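Buntes Besteck sauber kriegen, ohne dass die Farbe leidet

Kurzanleitung, weil ständig Mails dazu kommen. Gilt für beschichteten Edelstahl, also Gold, Regenbogen und so weiter. Plastik siehe unten.

Was man braucht: lauwarmes Wasser, mildes Spülmittel, 2 weiche Tücher. Kein Scheuerschwamm!

1. Gleich nach dem Essen abspülen. Senf, Essig, Zitrone nicht eintrocknen lassen.
2. Kurz ins Spülwasser, ein paar Minuten reichen. Über Nacht einweichen: nein.
3. Mit dem ersten Tuch abwischen, immer längs. Zwischen den Zinken ruhig zweimal.
4. Klar nachspülen und sofort abtrocken, sonst Kalkflecken.

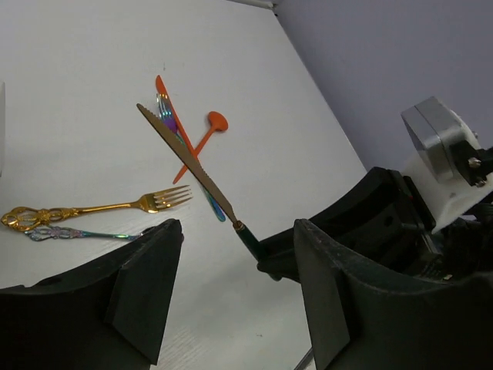
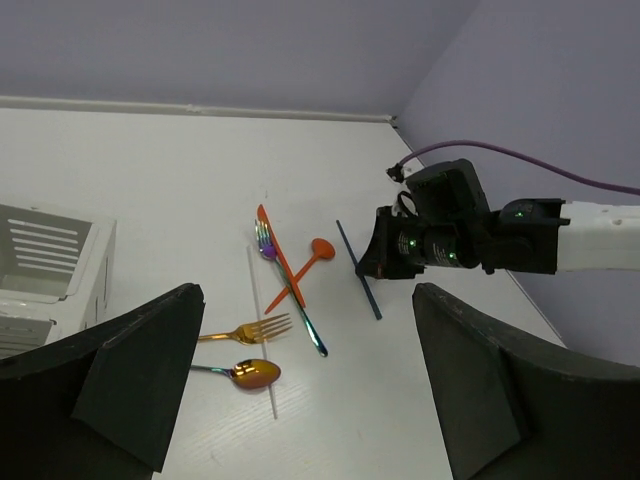
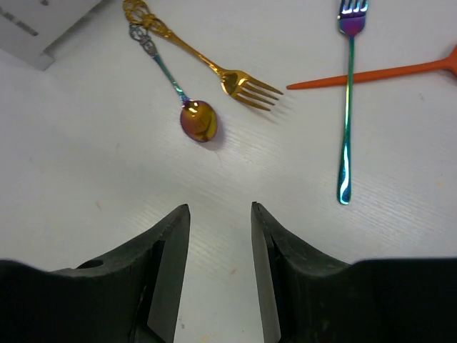
Wumpini Agbenyega schrieb dazu, Kalkflecken gingen bei ihr auch mit einem Spritzer Essig im Wasser weg, aber nur wenn man ihn gleich wieder abspüle, und bei Gold lasse sie es lieber ganz. Stimmt, bei Gold wär ich auch vorsichtig.

Plastik: verträgt mehr, verfärbt aber gern. Bei Curry oder Tomate etwas Natron mit Wasser anrühren, drauf, kurz warten, abspülen. Nicht schrubben, Kratzer bleiben.

Holzstäbchen nie einweichen. Abwischen, stehend trocknen, ab und zu bisschen Öl.

Spülmaschine? Nur wenn der Hersteller es ausdrücklich erlaubt. Dann niedriges Programm und nix aneinanderscheppern lasen. Messer immer von Hand.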